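The library in Buchanan will extend its evening hours beginning in April. The reading room will remain open until 9:00 on Wednesday – the first such change in 22 years. Residents submitted 866 comment cards, and most asked for later access to the local newspaper collection. This author supports the decision and intends to use the room often. Patrons are reminded that parking on the Lutska side is limited to 50 spaces. 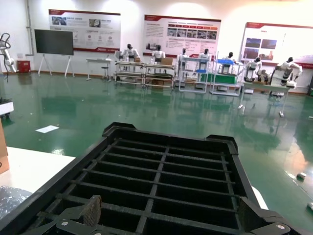
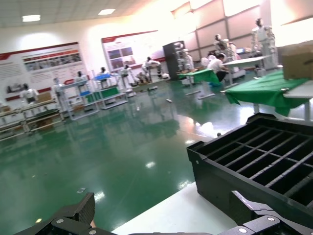
*Reading time: 1 minute*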